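3. Rebuilding the bench in simulation

3.1 Why we bothered

Our workshop sits at the back of the Furnival building, and the shared arm there is booked solid most evenings. Between the pottery people, the bike repair night and the two of us, we were lucky to get an hour on it at a stretch, and a good part of that hour went on finding the right cable. Shiyu Gu (my co-author and the patient half of this project) had been saying for ages that we should build the whole setup in simulation and do the boring work at home. I resisted, mainly out of stubbornness. I like touching things. But after a very long evening in which I re-taught the same grasp over and over, I gave in, and we started on what became Pedus, the simulated bench described in this section.

The aim was modest. We wanted somewhere to try out pick-and-place behaviour on the sort of clutter you get in a shared room, where a bowl, a bit of electronics and somebody's ornament can all end up on the same table. We weren't after a perfect copy of the room. We wanted something close enough that a policy which fell over in simulation would probably have fallen over at Furnival too, so that we could let it do its falling over on my kitchen laptop.

3.2 Putting the table together

The arm model is a Franka, the same type as the one in the workshop, with a two-fingered gripper. We stood it on a dark pedestal and ran the table out lengthways from there. I spent far too long on the wood grain, I admit, and Shiyu spent far too long on the drawers. The walls and floor came from a free texture pack and look nothing like the real room (ours is whitewashed brick with a noticeboard), but we found we rather liked having a background that was obviously different. It made it easy to tell our simulated clips from our real ones when they were all dumped in one folder.

For the objects, we picked things with awkward shapes. The red bowl is there because round rims are a nuisance: approach one from slightly the wrong angle and the fingers skate along it. The circuit board is thin and lies flat. The tall dark box is mostly an obstacle, and a good one, as it hides whatever is behind it from any camera at the base end. Then there is the held object, a pale wooden-looking thing that we call "the handle" throughout this paper. It's long, smooth and easy to pinch off-centre, so it shows up a sloppy grasp quickly.

We use two kinds of view. One looks along the bench from outside and takes in the arm as a whole. The other looks out past the fingers, and it's the one the policy leans on most when the gripper is low over the table. Figure 4 gives one of each.
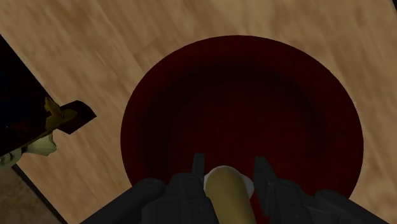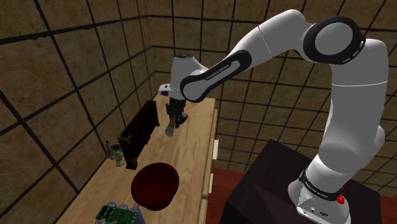
Figure 4. The simulated bench with the handle in the gripper. First picture: the view past the two fingers, with the red disc of the bowl beyond them. Second picture: the outside view, with the arm reaching over the table.

The close view took some getting used to. The fingers and their housings take up a broad strip along the bottom, and whatever is being held sits right in the middle, overlapping the very thing you may want to measure. Our first instinct was to move the virtual camera back until we had a nice clear picture, and for a week or so we did exactly that. It was lovely to look at and no use at all, as we couldn't have mounted a real camera anywhere near that spot without it clouting the elbow. So back it went. Amber Crabtree, who looks after the tool store and let us pinch a camera bracket on long loan, measured the real mount for us with a vernier gauge and we copied her numbers straight in.

3.3 Running it

Each trial starts with the handle already in the fingers. The arm then has to carry it across the table and put it down without knocking anything else. We shuffled the objects between trials, nudging their positions and turning them a bit, and left the table and the pedestal where they were. A trial counts as failed if the handle is dropped, if another object is moved, or if the arm gives up and times out.

We ran 1,000 trials in all, overnight and in batches, with the laptop propped on a cake rack so that it could breathe. Of those, 63 failed. I went through every one of the failures by eye, which I'd recommend to anyone starting out, although have a biscuit ready. The commonest trouble was height. The policy would bring the handle in a touch too low and the tip would catch the rim of the bowl on the way past. We had been telling it where the fingers were and leaving it to guess how far the handle stuck out below them. Once I'd seen it I felt a bit daft, and Shiyu was kind enough to say nothing until lunch.

There was a second, odder group. In five of the failed trials the arm stopped dead with the handle in mid-air and stayed there until the clock ran out. We never got to the bottom of these. Our best guess is that the tall box had been shuffled to a place where every planned path brushed against it, and that the planner simply refused the lot. Widening the shuffle limits made it worse and narrowing them made it go away, which fits the guess but doesn't settle it — we've left the limits wide in the released version so that others can have a go.

3.4 What we changed afterwards

We made 3 changes before going back to the real arm. The length of the held object is now passed to the planner as part of the hand. The lift at the start of each move is higher, which costs a little time and looks rather stately. And friction between the fingers and the handle now varies from trial to trial, after Shiyu pointed out that our simulated grip was far better than anything we'd managed with real rubber pads. I had set it myself, early on, and had forgotten all about it. The pads we have in the workshop are worn smooth on one side, and we've kept them like that for the real trials described in Section 4.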